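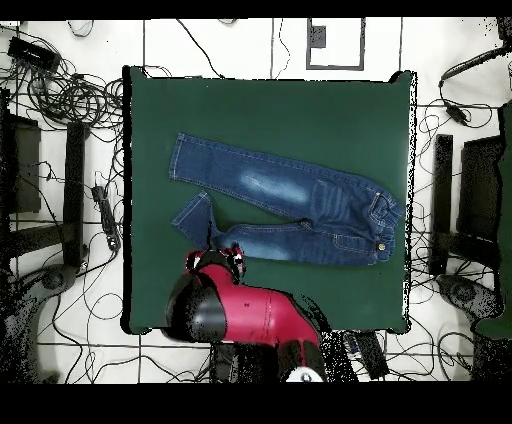

Firow: folding records for jeans and other trousers

Last updated: 17/10/2022
8 comments | 100 shares

Firow is a set of written records about folding trousers, mostly denim jeans. Each record covers one garment folded once, from lying loose to the finished fold, with the measurements taken along the way and a note of anything that went wrong. There are 502 records for 108 garments. Most garments appear more than once, under different folds.

The records were kept at Skunivwood, a clothing reuse store with a sorting room at the back. They started as notes for the shelves, because stacks of jeans kept leaning over, and were tidied into one table later. Olumide Ekwueme looks after the table and answers questions about it.

What is in the folder

garments.csv has one line for each garment.
folds.csv has one line for each fold.
faults.csv lists folds that had to be undone, or that opened up on the shelf.
words.txt gives the terms used in the notes column and what we mean by them.
old/ holds the first version of the table. The column names differ and the leg measurements were taken on the outside seam. Don't join it to the current files.

All files are plain text, comma separated, UTF-8. Lengths are in centimetres to the nearest half. Blank means not measured. A zero means zero.

garments.csv

garment_id: a letter and a number. J is for denim jeans, T for any other trousers, S for shorts. The number was given in the order the garment came in and says nothing about size.

fabric: denim, stretch denim, cotton twill, corduroy, linen, other. Taken from the care label where there was one. Where the label had been cut out the fabric was judged by feel and label_missing is set to yes. Telling denim from stretch denim is the part most likely to be wrong here. We pulled the cloth across the thigh and called it stretch if it gave and came back.

waist_flat: width of the waistband, fastened, lying flat. Double it to get something close to the waist size, though old jeans with a dipped waistband come out larger than the label says.

inside_leg: crotch seam to hem, along the seam.

hem: plain, cuffed, raw, elastic. "Cuffed" is used only where the cuff is stitched or pressed in and stays put. A leg that had been rolled up by its last wearer was unrolled first and entered as plain.

hem_width: across one hem, flat.

wash: dark, mid, light, mixed. Mixed means strong fading in patches, such as whiskers at the hip or a pale thigh on an otherwise dark leg. It was added in March after we found that people were splitting such jeans evenly between dark and mid.

fastening: button and zip, button fly, drawstring, elastic, other.

stiffness: 1 to 5, by hand. 1 drapes like a bedsheet and 5 will nearly stand up. The same person scored every garment, so the numbers can be compared with each other but probably not with anybody else's.

folds.csv

fold_id: a running number.

garment_id: as above.

start: how the garment lay before folding. See the next section.

fold_type: half, third, quarter, file, roll, shop. Described further down.

height: thickness of the finished fold at its thickest point, under its own weight, after a wait of one minute.

length and width: of the finished fold.

redo: how many times the fold was undone and begun again. Mostly zero.

notes: free text, lower case, often very short.

Starting positions

Four words are used.

"flat" means both legs straight, one beside the other or one on top of the other, waistband square to them, no cloth doubled up apart from the legs themselves.

"splayed" means the garment is spread out but the legs run at an angle to each other, or one of them bends back at the knee or hem. This is how a pair of jeans tends to land if you hold it by the waistband and let it down.

"bunched" means part of the garment can't be seen for the rest of it.

"inside out" is used on top of one of the others, as in "splayed, inside out".

A turned-up or doubled hem on its own is enough to make a start splayed. We argued over this. The reason we settled it that way is that a doubled hem has to be straightened before any of the folds below will lie properly, and people who let it pass wrote it up as a fault afterwards.

A few early records say "messy". Read that as bunched.

How each fold is done

Every fold begins with the same steps. Fasten the button. Close the zip or fly. Push the pocket bags back in. Straighten both legs and pull the hems level. Smooth from the waistband down, with the flat of the hand, and turn any cloth outwards that has gathered at the crotch. If the garment is inside out, turn it first.

Half. Lay one leg over the other so that the back pockets face out. Tuck the point of the seat in so that the edge runs straight. Bring the hems up to the waistband. Used for hanging over a rail and not much else.

Third. Legs together as for half. Bring the hems up to the bottom of the back pocket, then fold once more towards the waistband. This is the usual fold on our open shelves.

Quarter. As for half, then half again. It makes a thicker block than third, and with stiff denim the inner layers push out at the hem end. Fine for light trousers.

File. As for third, but with the legs folded narrow enough for the finished piece to stand on its edge. We use it in the Fortin drawers, which are deep enough to take most jeans upright. Anything with a stiffness of 1 slumps.

Roll. Legs together, rolled from the waistband towards the hems. Rolling from the hems leaves the button on the outside, where it catches on things. Records done that way are marked "from hem" in the notes.

Shop. The pair is folded so that one back pocket faces up with the waistband towards the front of the shelf. It looks good and takes the longest. There are few of these.

Cuffed hems

People have asked about these more than anything else. A stitched cuff adds several layers of denim in one small area, and when both cuffs end up under the waistband the fold comes out as a wedge. Two or three wedges on top of each other and the stack goes over. The fix is to stop the hems short, about a hand's width below the waistband, so that the cuffs sit over the seat where the cloth is thinner. Records folded like this have "hems short" in the notes. The length of the finished fold goes up a little and the height goes down.

Turning the stack does some good too. Put every second pair the other way round, waistband to the back. That isn't in the table because it belongs to the stack and the table only knows about single garments.

Faults

faults.csv uses the same fold_id as folds.csv. The fault column has one of: opened, leaned, twisted, pocket out, wrong side, other.

"Twisted" needs a word. Some jeans have legs that have turned with washing, so that the side seam wanders to the front by the time it reaches the hem. These can't be laid with the seams together and the hem level at the same time. We kept the hem level and let the seam go where it liked. If you would have done it the other way, your measurements will differ from ours on those pairs. There is a column called twist in garments.csv with yes or blank in it, filled in only for the later garments.

A fault was only entered if somebody noticed it. Shelves near the door were looked at more often than the ones at the back, so a missing fault on a back shelf doesn't mean much. There is no shelf column. There should have been.

Where the garments came from

Most were handed in over the counter. The rest came from Bronska, the laundry across the yard, as unclaimed items that they pass on to us after the waiting period. The Bronska pairs had been pressed and it shows in the figures: they fold thinner than the others. The column source says counter or laundry.

No names or addresses were kept with any garment. Things left in pockets went in the lost property tin and were not recorded.

Known gaps

Sizes are lopsided. There are plenty of garments in the middle and few at either end, and no children's sizes in the J group at all.

Corduroy is thin. So is linen. I wouldn't work out an average for either.

Height was measured with a wooden rule held against the fold, and two people will read that differently on a soft garment. Length and width are better.

Black jeans are entered as dark. If you need them kept apart you would have to go through the notes, where "black" is usually written but not always.

fold_type is missing on a handful of rows where the writing couldn't be made out afterwards. They were left in with a blank.

Uses

Fine for working out shelf and drawer space, for comparing folds on the same garment, for teaching new starters the words. Not much good as a guide to how long folding takes. Times were written down for the first month only and have been taken out of this version.

Copying

Use it, change it, pass it on. Please keep the name Firow with the files and say if you have altered the numbers.

Changes in this version

wash now allows mixed.
label_missing added.
Fold times removed.
Garment J31 had been entered twice, the second time as T31. The T entry is gone and its folds moved over.
"Elastic" under hem was spelled three ways and is now spelled one way.

Corrections can be left in the comments or handed to Olumide at the sorting room. Give the fold_id if you have it.

8 comments | 100 shares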